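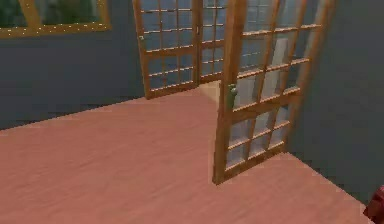

Notebook entry 15/01/2020: Feline ear swabs, Vikholm group

Swabs from the Vikholm cats were received this morning and logged under batch 1234. The batch holds 49 slides, of which 27 have been stained and read. Yeast was present on most of the slides from long-haired animals. Mites were found on two, both from the same household.

Slide 31 was smeared too thickly to read and must be repeated. Dagný Overgaard has asked the Trastham clinic for a fresh sample from that cat.

The Caldeira stain left a faint deposit at the slide edges. It was filtered before the second rack and the deposit did not return. Staff should continue to filter until the November stock is used up.

Remaining slides to be read by G. Dalsgaard.

Filed under: Cats, Skin and Ear

Recent entries
Flea comb trial, second round
Storage of ear swabs
Diet diary forms, revised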